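Forums > Simulation > Kits and services > Flastero scene pack
Posted in March by Leif Mikkelsen

I've had the Flastero household pack on trial for two weeks. The table scene with the five-digit hand loads quickly and the markers stay sharp. 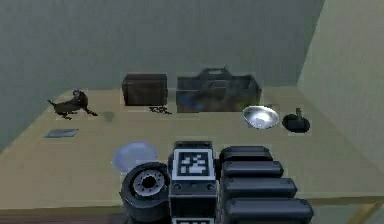 Contacts are decent, but thin items jitter. Support at Solberg replied in 4 hours.

rulwood_fan
Too dear at 352 a seat. Glass is what I'd pay for, and theirs looks fine to me. 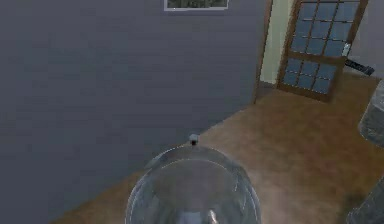
Prarketti, March

prarketti_sim
We run it on 2 machines here. I don't agree about the glass. It looks good and still upsets our depth tests. Textures go soft too. 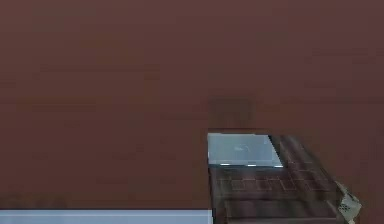

Blue panel and grid, soft up close

Leif Mikkelsen
Fair on textures. The long boom arm is the better half of the kit, and I'd renew for that.

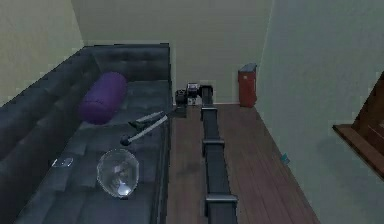
Boom arm at the sofa, gripper open over the bowl

rulwood_fan
I'd still wait for a cheaper licence.

Contact the moderators | Back to top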